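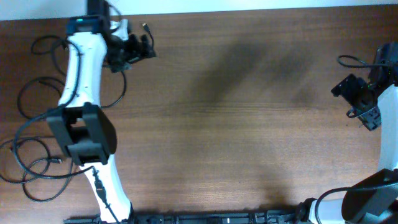
Plamutska ist meine Sammlung von Familienrezepten als Textdateien, und weil inzwischen mehr Leute mitlesen als nur meine Tante, gibt es jetzt endlich ein README dazu. Angefangen habe ich mit einem Schuhkarton voller Karteikarten, teils Sütterlin, teils Schreibmaschine, mit Fettflecken ohne Ende (die Seite mit den Buchteln ist fast durchsichtig!). Abgetippt wird bei mir am Tisch, rötlich braunes Holz mit feiner Maserung, und genau so eine Farbe soll übrigens auch der Lebkuchen aus Rezept 92 haben, wenn er aus dem Ofen kommt. Dunkler wird er bitter.

Was ist drin?

Über 300 Rezepte, jedes in einer eigenen Datei, UTF-8, Stand Dezember 2019. Oben stehen Titel, Herkunft und Portionen, dann die Zutaten, dann der Text. Die Ordner heißen suppen, teig, eingemachtes, fleisch und rest. In rest liegt alles, wozu mir nichts eingefallen ist, auch ein Mittel gegen Heiserkeit.

Mengenangaben lasse ich so stehen, wie sie auf der Karte sind. „Ein Ei schwer Butter“ bleibt also „ein Ei schwer Butter“. Wo ich selbst gewogen habe, steht das Gramm in eckigen Klammern dahinter.
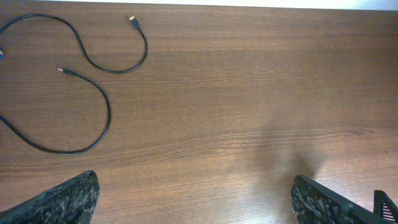 Milagros Montecinos schrieb mir dazu, sie hätte lieber alles gleich in Gramm und die alten Maße höchstens als Fußnote, beim Backen wolle sie nicht raten müssen. Verstehe ich ja! Ich habe deshalb die Datei masse.txt angelegt, mit Tasse, Quäntchen und Lot, und wer mag, rechnet sich das um. Die Originale fasse ich trotzdem nicht an.

Bekannte Macken

In drei Dateien fehlt die Backzeit, die stand nie auf der Karte. Der Ordner eingemachtes ist seit September nicht mehr durchgesehen. Und Gurken kommen doppelt vor, einmal mit Dill, einmal ohne, das ist Absicht.
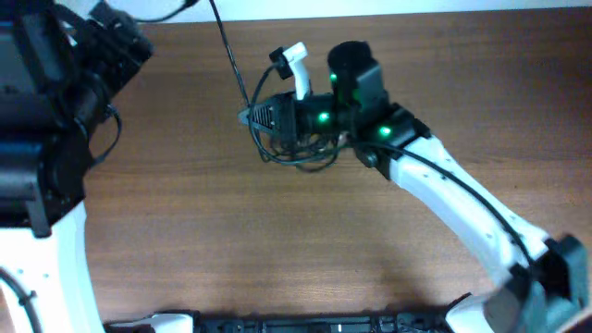

Am Tisch, helle Wand dahinter.

Mitmachen

Korrekturen gern als Textdatei, bitte immer mit Rezeptnummer in der Betreffzeile. Privat nachkochen, kopieren, weitergeben: alles erlaubt. Nur den Namen der Herkunft bitte drinlassen.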